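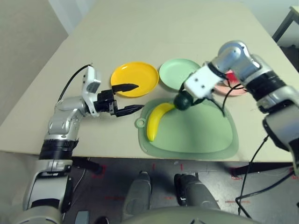
Pramodon Tabletop Set 54
Plates, cutting board and play food for tabletop activities
Item no. 2658

Overview

The Tabletop Set 54 is a group of lightweight plastic pieces for food-handling play, sorting, and table-setting practice. It is supplied to preschools, occupational therapy rooms, and households. The plates are identical in shape and differ only in color, so a task can be set by color alone. All pieces are sized for use on a standard activity table and can be stored together in one bin.

Contents

Plates, round, plastic, raised rim: yellow, mint green, salmon pink
Cutting board, frosted light green, with hanging hole
Play food assortment, including banana
Instruction card, printed both sides

The play food assortment varies by production run. The banana is included in every run. Replacement pieces are sold separately under the part numbers on the instruction card.

Plates

The plates have a shallow raised rim and a glossy surface. The rim keeps round play food from rolling off when a plate is slid across the table. It also gives small fingers an edge to lift from. Plates nest when stacked. Do not press nested plates together while they are wet, as they may hold by suction and become difficult to separate.

The colors are molded in and do not peel. Some fading can be expected if the plates are kept on a windowsill or used outdoors for long periods. This is not covered by the warranty.

Cutting board

The board is a translucent sheet with rounded corners and a slight taper. A tab on one side carries a small circular hole for hanging on a hook or peg. The board flexes under hand pressure and returns to flat when released. It may be placed over a printed task sheet, and bold outlines remain readable through the plastic.

The board is intended for play knives only. Metal blades will score the surface, and scored boards should be replaced.

Play food

Pieces are hollow molded plastic. The banana is saturated yellow, curved, with a darker tip. It rests on its side without rolling and can be picked up across its width or by the stem end. Pieces are not scented and do not come apart.

Suggested setup

Place the plates in a row toward the back of the table, with gaps between the rims. Place the cutting board in front of the row, with the tab pointing to the left for right-handed users and to the right for left-handed users. Start with a single piece of food on the board. Additional pieces can be added once the user moves the first piece from board to plate without help.

A pale, matte tabletop gives the best contrast with the yellow and salmon plates. On very light tables the mint plate can be hard to pick out for users with low vision. A dark mat underneath corrects this.

Cleaning

Wash by hand in warm water with mild dish soap. Rinse and air dry.
Maximum water temperature: 50 °C.
Not suitable for dishwashers, microwaves, or ovens.
Wipe-down with diluted disinfectant is acceptable. Rinse afterward.
Do not use scouring pads on the plates. They remove the gloss.

The hollow play food pieces should not be submerged for longer than it takes to wash them. If water enters a piece, stand it seam side down overnight.

Safety

For supervised use. The set is not intended for serving real food. Check pieces for cracks before each session and discard any that are damaged.

Ordering

Single sets ship from the Girnthorpe warehouse. Schools and clinics ordering 20 sets or more should request a quote in writing and state whether individual boxes are required. Bulk orders are packed without them unless requested.

The Stadance storage bin fits one complete set and is listed as a separate item. The earlier Ametepe bin has been discontinued. Its lid does not close over the current cutting board.

Orders for the spring term must be received by 2nd February. The next production run is scheduled for May, and plate colors will not change.

Product questions: Kwadwo Adjei, technical support, Pramodon, Girnthorpe. Quote item no. 2658 in all correspondence.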